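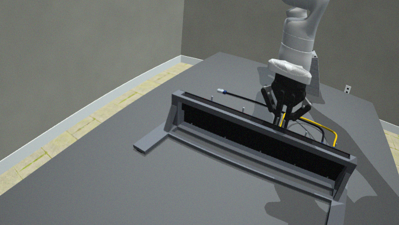 From: M. Tennant, controls tech, Temholm cell
To: gripper-trials list
Date: 16/08/2024
Subject: Re: two-finger vs parallel jaw on the cable rack

Quick one before I head over to Viltville. Ran the two-finger in sim last night on the Ploteren rack model, thin black cable only - the one with the blue and white plug. Numbers so far, 48 tries each:

two-finger: 45 held
parallel jaw: 37 held

Same seed, same arm, same start pose. Parallel jaw lost 11 and all of them were on the first close, fingers landing on the top rail. Two-finger lost 3, all to the yellow cable. It arches over the rail right where we want to come down, so one finger has to go on the far side of the bundle and sometimes it drags yellow along too.

> On the last round you wrote that the jaw was fine as long as
> we approach square to the rail. Is that still true with the
> new rack angle? We have it running diagonal to the base now
> and I would rather not buy a second gripper if a wrist
> rotation fixes it. Also, are the gray strands in the model
> or did you strip them out for speed?

Square approach - no, not realy. With the rack diagonal the wrist has to turn and then the mount column gets close. I had 7 plans rejected for that before I moved the base back a bit. Might be my margins, have not checked.

Gray strands are in. Left them thin. They slow the solver down but taking them out made the jaw look better than it is, so they stay.

Not tried yet:
- picking closer to the plug, past the pins
- the looped black cable, the one hanging in front of the rail
- slower close on the jaw. 

If somebody has the finger friction values from the Temholm bench pls send, I am using defaults and dont trust them. Would not order anything on sim numbers alone. Real rack is due in October, can redo the whole set then.

Logs are on the share, folder is named wrong (says jaw, has both). Will fix when I am back.

M.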